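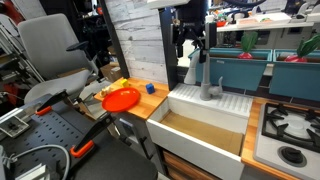 The play kitchen at the Sistholm Children's Library, with radishes in the planters behind the sink.

1/6 The Sistholm Children's Library is pleased to announce that the play kitchen is open to families from today, 29 November 2024. Admission is free and no library card is required.

2/6 The kitchen includes a sink with a gray faucet and a draining rack, a stovetop with a black burner grate, and a wooden countertop for preparing pretend meals. Two teal planters stand behind the sink.

3/6 Sessions are limited to 15 children. Each session lasts 45 minutes. Children under six must be accompanied by an adult at all times.

4/6 The purchase was supported by the Parry Fund, which received donations from over 100 households between June and the close of the appeal. The library thanks every donor.

5/6 Families are asked to return plates, blocks and play vegetables to the kitchen before leaving. Food and drink may not be brought into the area.

6/6 School and daycare groups should book in advance with Elsie Cropper, Children's Services, at extension 335. Please state the size of the group and the preferred day. Bookings for the new year are now being accepted.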